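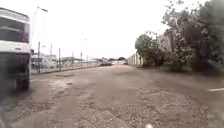 2 min read

Jurnorton Gadget Club, minutes of the meeting on September 9, 2021

Okay, these are my notes, typed up the same night so I don't forget who promised what. We had 11 people in the room and a couple more on the call (hi, sorry about the echo!). Roy Bainbridge ran things and I took minutes, so blame me for any spelling.

Last meeting's minutes: approved, after I fixed the price of the charging stand. I'd typed 383 dollars when it was 38. Roy said he nearly fell off his chair.

Smart locks. This took up most of the evening. Roy has had the Lerno lock on his side door all summer and he likes it, mostly. The keypad is quick, the app is fine, and his kids have stopped losing keys. What he doesn't like is that it eats batteries, and the low battery alert only shows up if you open the app, so what's the point of an alert? I've got the Holub one and mine beeps at the door when it's getting low, which drives my neighbor crazy but works. We talked for ages about whether you should still carry a regular key. I say yes. The vote was 9 to 2 in favor of putting that in our beginner handout.

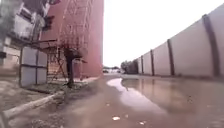
Concrete wall along a muddy road.

Shared codes. Somebody asked on the call if it's okay to give the dog walker the same code as the family. Please don't! Both locks let you set up a separate code and delete it later. Roy will write up the steps for the Lerno and I'll do the Holub, with screenshots if I can get my phone to cooperate.

Video doorbells. Short one. The Ostwood doorbell keeps dropping off Wi-Fi for three of us, always after an update. We tried moving the router and we tried the reset button, and mine is still doing it. I'm going to email their support again and read the answer out next time, if there is one.

Money. We agreed to spend 38 dollars on a battery tester for the lending box. It goes out for a week at a time, and please put it back in its case.

November meeting: backup drives, and old ones you want wiped. Bring the power cord too, we were short on those last time. Roy has the room key and will open up early for anyone who wants help with a phone.

Still to do: Roy, Lerno steps. Me, Holub steps and the Ostwood email.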